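Print this article | E-mail this article

4. Room order and the reliability of the Desby inventories

4.1 The problem of sequence

Household inventories from the Desby archive have been used mainly as lists of goods. Studies of consumption extract the items, assign each to a category, and set aside the order in which the items were written down. For questions about ownership this is an acceptable loss. For questions about how the appraisers worked, it removes most of the evidence.

The present section treats sequence as data. The corpus consists of 278 inventories drawn up in the parish of Desby and its outlying farms, transcribed in full by the Tindix project and checked against the originals where the paper was damaged. Of these, 19 contain no room headings and were left out of the analysis of movement between rooms. They were kept for the analysis of order within a room, provided that a change of room could be inferred from the goods listed. Brewing vessels followed directly by bedding were taken as such a change. Linen followed by bedding was not.

Two kinds of order are involved. The first is the order of rooms: hall, parlor, chamber over the parlor, and so on. The second is the order of entries inside a single heading. Earlier work has dealt almost entirely with the first and has usually concluded that appraisers walked through the house and wrote as they went. The claim is plausible, but it rests on headings alone. A clerk copying from rough notes could preserve the headings and rearrange everything beneath them, and the fair copy would look no different.

4.2 Coding of entries within a room

Each entry was given a position number and one of four codes. Code F marks standing furniture, code T textiles, code S small goods kept in or on furniture, and code R a residual phrase such as "other lumber" or "things forgotten." Residual phrases matter because their position is nearly fixed. They close a room, and where one stands in the middle of a room there is reason to suspect that the entries after it were added on a second visit or from a second sheet.

Location phrases were recorded separately. The appraisers used few of them: "by the window," "under the same," "next the bed," "within the press." A phrase of this kind fixes one object by means of another and so limits the possible order of the walk. Where two or more such phrases occur under one heading, a partial layout can be drawn. Where there is only one, the layout remains open, and the room was scored as indeterminate.

Chambers gave the most trouble. They contain the highest share of textiles, and textiles travel. A coverlet may be listed with its bed, with the chest that held it, or in a block of linen at the end of the document. For this reason the chamber was chosen as the test room for the comparison of listing methods.

Figure 3. Rendered interior with desk, rug, nightstand and lattice screen; two views. 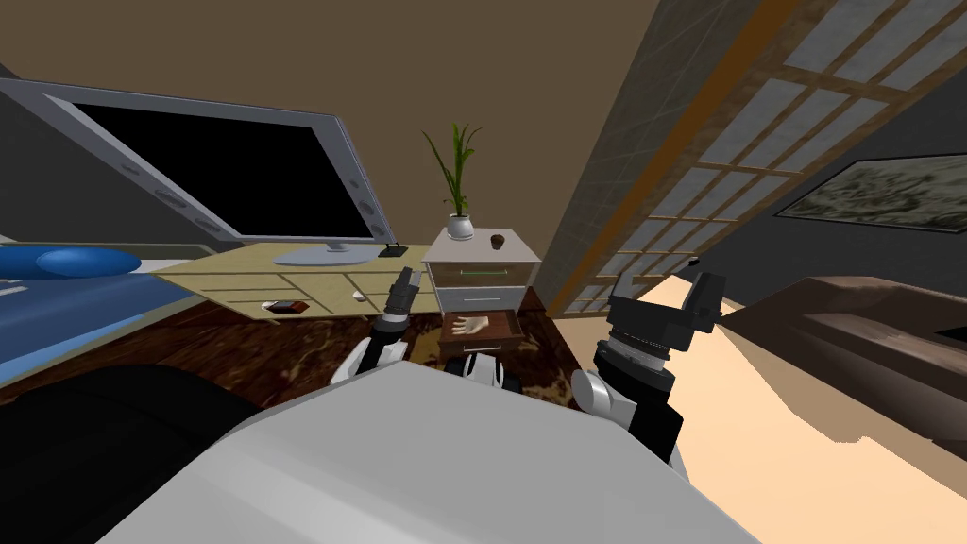
One reviewer of an earlier version objected that order within a room may reflect value, with the most costly item entered first and the rest following by price, and that a pattern of this sort would be mistaken for a walk whenever the best bed stood near the door. The objection is reasonable. Value and position cannot be separated in rooms where the first entry is also the dearest, and this condition holds for most chambers in the corpus, where the bed heads the list.

The test was therefore restricted to entries after the first. If value governed the list, the appraised sums should fall from the second entry onward. They do so only weakly in chambers and hardly at all in service rooms. In kitchens, brass and pewter are grouped by metal, which suggests weighing, and the sums rise and fall with the size of each lot. Value may have decided where a list began. It is a poor guide to how the list went on.

4.3 Hands and copying

Five hands were identified in the corpus on the basis of letter forms, abbreviations and the treatment of sums. Hand A is responsible for the largest group and is the only one that uses marginal braces to join goods valued together. Hands B and C are close to each other, and the Galanis catalog treats them as one. They are kept apart here on the evidence of the numeral forms, but merging them does not alter the result on room order.

Rough notes survive for 17 inventories, folded into the fair copies. The notes are the strongest evidence available on copying. They show that headings were kept in place, that spelling was changed freely, and that small goods were sometimes gathered into a single sum. The order of furniture was rarely disturbed. When it was, the change usually brought two items of the same kind together, as when a second chest was moved up to stand beside the first. Readers using the edited texts on the Clustik server should note that the edition prints the fair copies only, and that variants in the notes are given in the apparatus without position numbers.
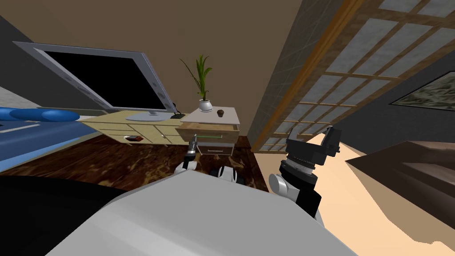
Location phrases were copied with less care than headings. In several pairs the rough note reads "next the bed" where the fair copy gives only the name of the object, so that a fixed relation in the note becomes an open one in the copy. The loss is greatest for pieces that are small and could stand in more than one place. The small bedside table in the second view of Figure 3 is a case of this type: with the phrase kept, its place in the room can be recovered from the list, and with the phrase dropped it becomes "one little table," which could be put against any wall. Counts of indeterminate rooms based on fair copies are accordingly too high, and the figures in the following section should be read as an upper limit.

4.4 Limits

The corpus covers households that owned enough to be appraised. It says little about single rented rooms, where the list is short and any order fits. It also depends on the honesty of the headings. An appraiser who wrote "in the chamber" may have meant more than one upstairs room, and in houses with a divided upper floor the plural and the singular are used without a clear rule.

No attempt was made to match the lists to standing buildings. Of the farmhouses that survive, most have had their stairs moved, and a route reconstructed from the present plan would carry more assumptions than the lists themselves. The rent surveys for Desby offer a better control. They name rooms in a different order and for a different purpose, and agreement between the two sources is taken up in section 5.

Print this article | E-mail this article

Reader comments

Guest: Is the coding file available anywhere? I have a smaller set of inventories from a market town and would like to try the F/T/S/R scheme on it. I suspect shop goods will need a code of their own.

Anonymous: I would not keep B and C apart on numerals. Clerks changed their numerals when they changed their pens. The braces in Hand A are much better evidence.

Guest: Section 4.3 mentions variants without position numbers. You can get some of them back by counting lines in the apparatus, but it is slow and it fails wherever a sum has been merged.

Reader: Agree on the residual phrases. In my county "things forgotten" also turns up right after the debts, at the very end, so it may close the whole document as well as a room.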